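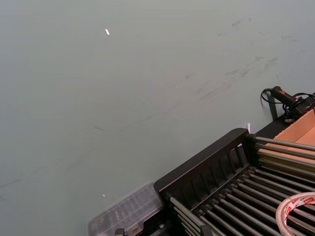
Pale tabletop with a few dark scuffs.

Forums > Open Wheel > Rules and Tech

Feston Formula: single tire supplier from next season?

gravel_trap
Erkitz is saying the series will drop Mendine and go with Mogensen as the only tire supplier. Teams were told in September. The current deal lets each team pick, and only two teams are still on Mogensen, so most of the grid would have to relearn everything over the winter. I don't like it.

turn9marshal
I'm fine with it. The tire choice decided half the races this year. If your team guessed wrong on supplier you were nowhere on long runs, no matter who was driving.

boxboxben
That was the fun part though. Mendine cars were quick for 15 laps and then fell off, Mogensen cars came back at them. Take that away and you get a parade.

turn9marshal
We got a parade at Feston anyway. The top nine finished in the order they started.

gravel_trap
Feston is a bad track for passing on any tire. Doesn't prove much.

lowdownforce
Cost is the real reason. A small team can't pay for testing on two brands. Under the new plan everyone gets the same allotment and the private test days go away. My local team would have quit otherwise.

boxboxben
Then cap the testing. You don't need to throw out a supplier to do that.

lowdownforce
They tried a cap. Mendine ran its own test car and passed the data along. The rulebook didn't cover it.

oldpitwall
Has anyone seen whether the 150 mile races stay? If the Mogensen hard can do the full distance, there's no reason to stop except fuel.

gravel_trap
Erkitz didn't mention race length. I read the whole thing.

oldpitwall
Then I'd wait for the actual rules before getting upset.

boxboxben
I'll be upset now and again when they come out.

Filed under: Tires, Rule Changes, Feston Formula
15 comments | 2 shares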